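Chopstick drying customs

Chopstick drying customs are household rules about how washed chopsticks should be left to dry. The best known holds that they must stand upright, tips up, and that laying them flat invites mold or, in some tellings, bad luck. Evidence for most of these rules is thin.

The upright rule is often called ancient. Writer Abla Chamoun, who went looking for its source in the Parthorpe library, found no mention of it in household manuals more than 40 years old. Claims that it goes back 1,000 years seem to rest on a single undated pamphlet printed in Plurdale – and the pamphlet cites nothing.

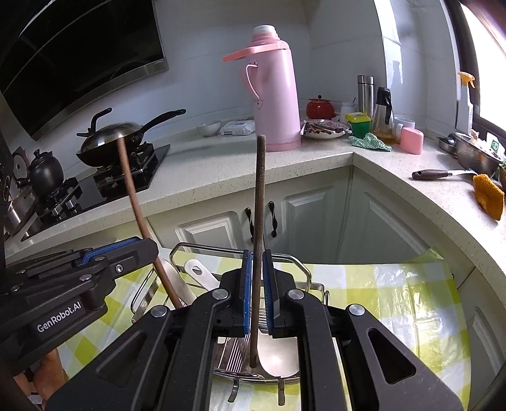

The mold argument is stronger, though often overstated. Bare wood takes up water and can grow mold if it stays damp, so moving air does help. Whether the tip or the handle points up probably matters less than how crowded the holder is. A much-repeated figure, that flat drying takes 20 hours longer, has no known test behind it.

Advice to replace wooden pairs every April is also common. Sellers tend to repeat it, and they are hardly neutral. Cracks, a sour smell or dark spots are better signs of wear than the calendar.

See also: Dish rack; Kitchen folklore; Wooden utensils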